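Brolisov U 型塑料管夹 50 系列

产品概述
本系列为两半式硬质塑料管夹,用于室内给排水、空调冷凝水及低压电缆护管的明装固定。上下两半为同一模具件,可互换,以螺栓在两侧平耳处锁紧。标称管径 50 mm,另有 16 mm 规格,订货时须注明。

材料与外观
本体为注塑聚丙烯,标准色为白色,可按批量订制浅灰。弧段内侧光滑,不设防滑衬垫;需要减振时另配 Gornunden 橡胶衬条,厚度计入夹持余量。材料不含卤素,可用于一般室内环境,不建议长期暴露于日光直射处。户外安装请选用 Sterkow 耐候型,孔位与本系列一致。

主要参数
标称管径:50 mm(另有 16 mm)
结构:两半式,弧段加两端平耳
紧固件:不锈钢螺栓,随附平垫圈与螺母
适用管材:PVC-U、PP-R、PE
包装:1000 件/箱,单半件计数,散装

支架间距
水平敷设时,支架间距按管材和介质温度确定,最大不超过 1000 mm。立管每层至少设一处固定支架,其余可作滑动支架。转弯、三通及阀门两侧应增设管夹,距管件端面不宜过远。阀门自重由独立支架承担,不得由管夹代为承受。

安装步骤
1. 弹线定位,钻孔,清除孔内粉尘。
2. 将下半夹置于支架或导轨上,螺栓穿入平耳孔,暂不拧紧。
3. 放入管道,检查坡度与同轴度。
4. 扣合上半夹,两侧螺母交替拧紧,平耳间保留均匀缝隙。
固定支架须夹紧管壁;滑动支架应留间隙,允许管道轴向伸缩。严禁用冲击扳手紧固,过度锁紧会使平耳根部发白或开裂,发白件应予更换。
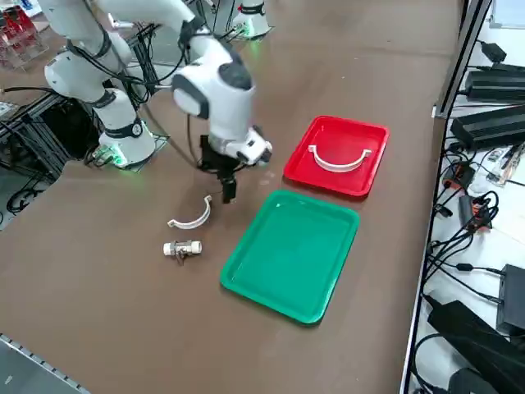 白色塑料管夹半件,弧形,两端带平耳,置于红色浅盘内。

储存与运输
原箱存放于干燥通风处,远离热源,堆码不超过 4 层。低温环境下材料韧性下降,冬季施工前应将管夹移入室内,待温度回升后再装配。

订货说明
订货代码由系列、管径、颜色三段组成,例如 U-50-W。半件与紧固件分别列项,未列紧固件的订单按仅供本体处理。箱内混装不同规格时,须在备注栏写明各规格数量。替换旧款 Urquhart 管夹时,请先核对平耳孔距,两者孔距不同,半件不可混用。

配套产品
Gornunden 橡胶衬条
Sterkow 耐候型管夹
镀锌 C 型导轨及端盖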